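助成事業 中間報告
事業名:ネヴェデント地区 少年少女柔道教室の指導体制づくり
報告者:マチルデ・メイレレス(教室運営担当)
提出先:ミコフ財団 地域スポーツ係 横山 茂 様

いつもご支援をいただき、ありがとうございます。前回の報告のあと、教室の様子がだいぶ変わりましたので、順番に書きます。日本語の間違いがありましたら、お許しください。

1.稽古の実施状況
稽古は予定のとおり週に二回、旧パスティエル体育館の二階で行っています。登録している子どもは80名です。年齢によって三つの組に分けましたが、小学校低学年の組に希望が集まりすぎたため、八月からこの組だけを前半と後半に分けました。一つの組の人数が減り、受け身の練習のときに隣の子とぶつかることが少なくなりました。

高学年の組では、大外刈りと背負い投げを打ち込みから投げ込みまで進めています。ただし、頭を打つ危険を考えて、大外刈りの投げ込みは茶帯以上の指導員がそばにいるときだけにしています。この決まりは保護者会でも説明し、了解をもらいました。

2.指導員の養成
申請書では指導員の候補を四名と書きました。現在、研修を続けているのは四名で、途中でやめた人はいません。主任のオルランド・パウカルが月に一度、実技と安全管理の講習をしています。カロリーナ・アルーダは先月の昇段審査で初段になりました。もう一人の候補は形の審査で不合格でしたので、次の審査にもう一度申し込みます。

講習の中で難しかったのは、子どもに技の順番を言葉で教えることです。候補者は自分では上手に投げられますが、「なぜ崩れるのか」と聞かれると説明が長くなります。石田彩音先生の助言で、一つの稽古で子どもに伝える注意を二つまでにしました。まだ守れない日もあります。

3.昇級審査
帯の色についての問い合わせが多くありました。入門から何か月で黄帯になれるか、という質問がいちばん多いです。私たちは月数では決めず、出席、受け身、礼法の三つを見ると答えています。保護者の中には不満の方もいましたので、審査の基準を一枚の紙にまとめて配りました。この紙はイェー支部の教室でも使いたいと言われ、渡しました。

4.会計
今期の支出のうち、畳の補修に使った金額は2,592ユーロです。見積もりより高くなりましたが、壁側の畳の下の板が傷んでいて、その交換が必要でした。超えた分は教室の積立金から出し、助成金のほかの費目は動かしていません。領収書の写しは別に郵送いたします。

柔道着の貸し出しは8着を追加しました。小さいサイズが足りず、今は順番を待っている家庭があります。洗濯と返却の記録は、当番の保護者がノートに書いています。 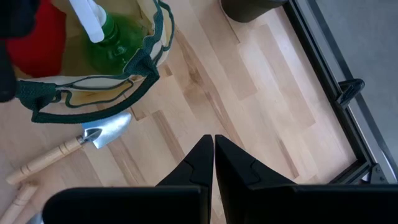 ネヴェデント、2009年4月7日

5.今後の予定と課題
次の期間には、まず指導員候補が一人で低学年の組を受け持つことを目標にします。はじめの一か月はパウカル主任が後ろで見て、稽古の後に短い話し合いをします。

課題は二つあります。一つは中学生の出席です。試験の前になると参加者が半分ぐらいになり、組み合う相手の体重が合わなくなります。大人の組と合同にする案がありますが、体格の差が大きいので、寝技だけにするべきか、まだ相談しています。もう一つは体育館の暖房で、冬の稽古では準備運動を長くしなければなりませんでした。市の施設課に修理をお願いしましたが、返事をまだ受け取っていません。

合同稽古の日にちが決まりましたら、横山様にもご案内をお送りします。見学のときは二階の入口で靴を脱いでいただくことになりますので、よろしくお願いいたします。会計の書類で足りないものがありましたら、私までご連絡ください。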